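3.2 Tableware and food items

The second group of tasks concerned the placing of a single food item on a single dish. Items were chosen from those that a household would handle daily when laying out a cold meal, and each was paired with a dish that left little room to spare. The pairing discussed in this section is that of a cucumber and a small square dish. Work on this group began in March 2022 at the Rana site, under the supervision of Tavion Van Dusen. Figure 4 shows the two items apart on the worktop.
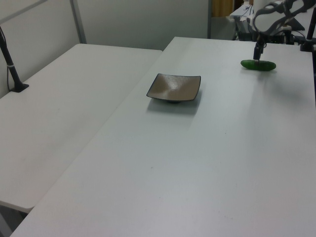 Figure 4. Square dish with dark rim and cucumber-shaped item on the white table.

The dish is shallow, with a tan interior, and its corners turn gently upwards. It stands slightly clear of the table. The glaze is uneven, and its appearance under the room lighting was noted separately for each dish in the Orkatine set. No cloth or mat was used, so that the pale surface of the table remained the same for every pairing.

A placement was recorded as complete when the cucumber rested on the dish without other support. Its direction relative to the sides of the dish was recorded but did not affect the result. Placements in which the item touched the table were entered under a separate heading and are treated in Section 5. The same rules were applied to the 12 pairings in the group.
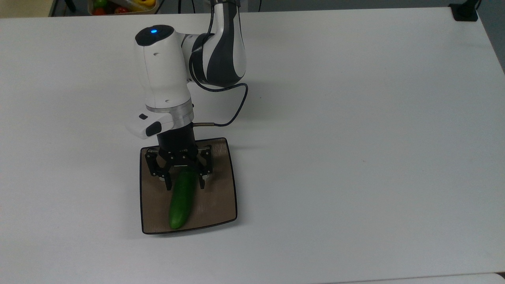
3.3 Order of the pairings

Pairings were presented in two blocks of 6. The order within each block was drawn afresh before work began, and the dishes were wiped between blocks.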